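Hochflorteppich im Wohnzimmer und der ganze Verpackungsmüll, wie macht ihr das?

bustinum_fan
30. Juli 2023
Hallo zusammen, wir haben uns den blauen Milura gekauft, Hochflor, liegt bei uns direkt vor dem Fernseher. Nach jedem Fernsehabend sammeln sich darauf Tüten und Verpackungen. Jetzt soll ich laut Verkäufer so ein Pflegeset von Clenier dazunehmen, 508 Seiten Bewertungen, alle begeistert. Ich glaube davon kein Wort. So sieht es gerade aus:

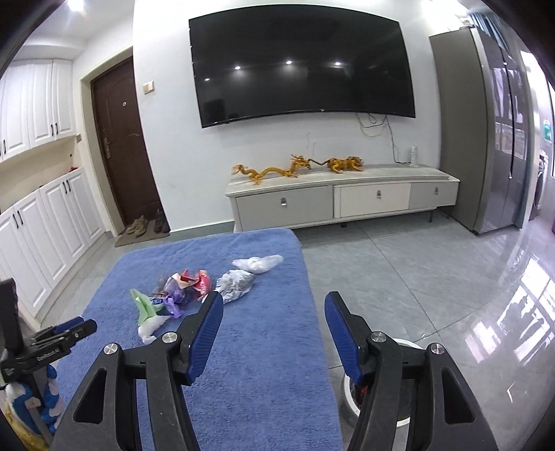
Muss man den Müll einzeln absammeln, bevor man saugt?
Folien und Tüten gehören vorher von Hand weg, sie setzen sich sonst vor die Düse oder verstopfen den Schlauch.

Der Clenier-Mann meinte, deren Bürste nimmt alles mit. Hat das mal jemand ausprobiert?

kehrblech13
Ja, hab ich. Krümel gingen halbwegs, Folie gar nicht. Nach 2 Wochen lag das Ding im Keller.

Mudassar Jadoon
Sehe ich anders. Bei uns läuft die Bürste seit November ohne Probleme. Man darf halt nicht mit Gewalt drücken.

kehrblech13
Ohne Probleme auf welchem Teppich? Kurzflor schafft jeder Besen.

Mudassar Jadoon
Workneh, Florhöhe über 3 cm. Kein Kurzflor.

fliesenfreund
Mal grundsätzlich: Ihr habt Fliesen. Warum legt man sich da so einen Krümelfänger hin? Teppich weg, einmal durchwischen, fertig. Und ein Mülleimer neben dem Sofa kostet weniger als jedes Pflegeset.

bustinum_fan
Weil ich im Winter keine kalten Füße will. Den Eimer hatten wir, der war nach zwei Tagen voll und dann lag alles daneben. Noch ein Foto, mit Flasche und Deckel: 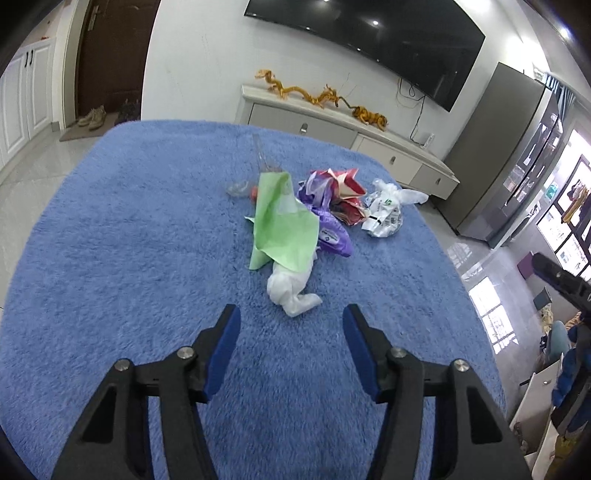 Kommt die Plastikflasche in den gelben Sack?
Pfandflaschen bringt man zurück in den Laden, alle anderen kommen leer in den gelben Sack oder die gelbe Tonne.

kehrblech13
Und Papier bitte extra. Wobei ich bezweifle, dass das hinterher in der Anlage noch irgendwen interessiert.

fliesenfreund
Doch, interessiert. Bei uns bleibt der Sack stehen, wenn Restmüll drin ist, mit Aufkleber dran.

Mudassar Jadoon
Bei uns auch. Zum Teppich noch: ausschütteln bringt mehr als jede Bürste, aber zu zweit und draußen. Danach langsam saugen, ohne rotierende Walze, die reißt am Flor.

bustinum_fan
Ausschütteln leuchtet mir ein, das kostet auch nichts. Das Set lasse ich im Laden. Ob der Flor nach einem Jahr noch steht, glaube ich erst, wenn ich es sehe.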